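Zerkdale Floor Covering -- Gallery

Posted Tuesday, November 28, 2023

The main room at Zerkdale was refitted with a striped floor covering from the Demness range, supplied by Zastoretti and laid by Hamada. This page records the finished floor and gives the notes most often requested along with it: stripe direction, edges, seams and care. Prices are not listed. Order codes are on the supply sheet.

Material

The covering is sold by the roll and cut on site. Color is gray on gray, a lighter and a darker stripe in alternation, with no border and no repeat to match other than the stripe itself. The same material was used throughout the main room and in the short passage behind it. The storage closet keeps its old floor and is outside the scope of the job.

Rolls were unpacked and left flat in the room before cutting. Two of them came from a different batch and showed a slight shift in tone. These were kept for the passage, where the door bar separates them from the rest.

Preparation

The old covering was lifted in May and the adhesive scraped back to the slab. Low spots were filled and sanded. One long ridge near the passage door needed a second pass. Moisture readings were taken before the filler went down and again after it had cured, and both sets were within the limits given by the adhesive maker.

Stripe direction

All lengths run the same way. Turning a length to save material is visible at once on a striped floor, and the offcuts were too narrow to be worth the trouble. The first length was set to a chalk line snapped from the center of the room -- the walls are out of square and could not be used as a reference. Stripes therefore drift slightly relative to the baseboard on the long side. The drift is spread over the full length of the wall and was accepted at handover.

Seams

There are 3 seams in the main room. Each was cut between stripes, using the groove as a guide for the knife, and rolled twice. A seam cut through the middle of a stripe will show as a thin line even when it is tight. Allow 60 minutes after rolling before anyone walks on a seam, and longer in a cold room.

Edges

Edges are butted to the wall with no trim strip. The cut was made with a hooked blade after the adhesive had taken hold, then pressed in with a flat bar. The white wall paint was finished first and touched up by hand afterward. Door bars are plain metal, screwed down.

Care

Vacuum along the stripes, then across them. Fine grit settles in line with the pattern and a single pass leaves part of it behind. Spills should be blotted and rinsed with plain water. Do not use a rotary machine on the seams. Chair casters should be the soft type. Spare material is stored rolled, face out, on the top shelf of the closet -- enough for a few patches, but not for a full length.

Gallery

Main room, gray striped floor. The fine parallel stripes alternate light and dark, and the far edge makes a clean line against bright white.
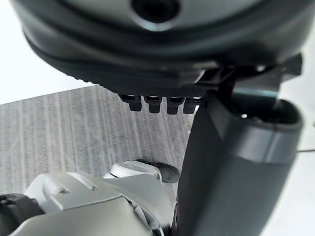 How is a damaged patch replaced on a striped floor?

Cut the damaged area out along the stripes on the two long sides and square across the ends. Cut the new piece from the spare roll with the stripes running in the same direction, dry fit it, then glue and roll it. Expect the patch to look cleaner than its surroundings until it has had some wear.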